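How Do You Pick a Hand for a Robot?

Try something for me. Pick up a pencil. Now pick up a sock, and then a grape (don't squish it!). Your hand changed shape every time and you probably didn't think about it at all. Robots have a much harder time, and my job is to find out which robot hands can do what.

A robot's hand is called a gripper. Most of the ones I test don't look like hands. Some have two fingers that slide together, a bit like salad tongs. Some have a soft cup that sucks onto things the way a straw sticks to your tongue. We give ours names so we don't mix them up. Right now I'm comparing two, Vuleck and Rundolora. Vuleck has thin, stiff fingers. Rundolora has squishy ones, and it's my favorite, but I try to be fair!

Being fair is the big thing in a test like this. Both grippers get the same table, the same objects and the same number of tries, which is 100 each. If I gave Rundolora a sponge and Vuleck a wet bar of soap, the scores wouldn't mean much, would they?

In March we tried spoons. Vuleck picked up the spoon 52 times out of 100. That's only a little more than half, so we went back and changed the fingertips.

Some of our grippers aren't on a robot at all. A person holds the gripper and does the job with it, and a camera on the gripper records everything. Later, a robot can learn from those recordings. It's like learning to tie your shoes by watching somebody else's fingers up close.

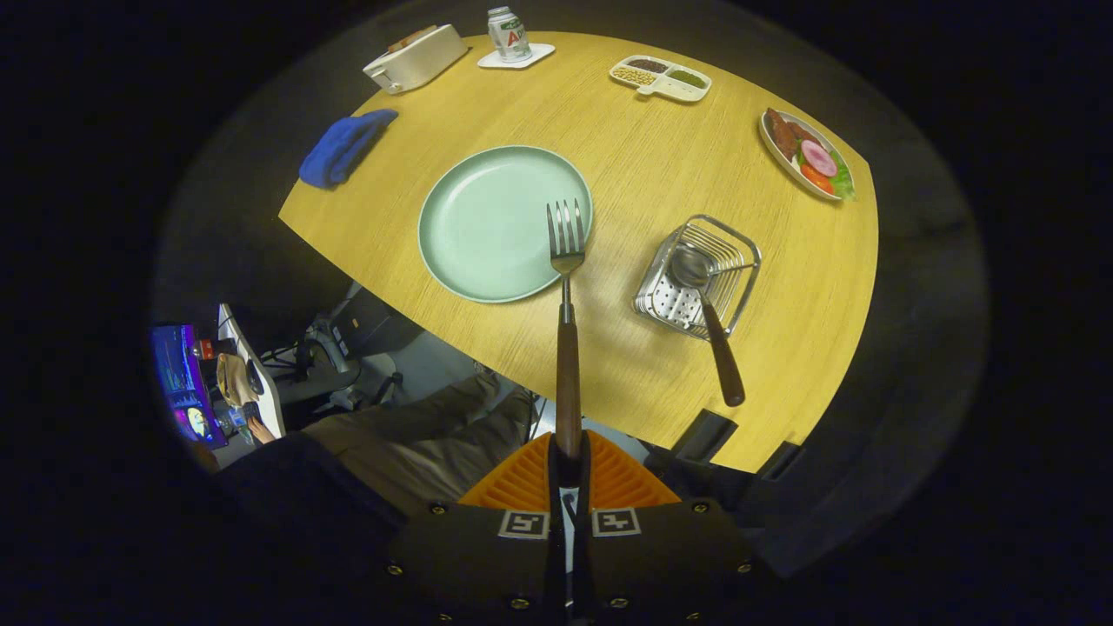 Dastgate Gripper Club, Kids' Pages

Forks are tricky. The handle is skinny, so if you grab it a bit crooked the whole thing swings around. See the two black-and-white squares on the gripper? They're markers, kind of like name tags that a computer can read. A computer can use markers like those to work out where a thing is and which way it's tilted.

You can run your own test at home. Get some kitchen tongs and a pair of chopsticks, choose a few things that won't break, and give each tool the same number of tries. Write down every drop, even the silly ones.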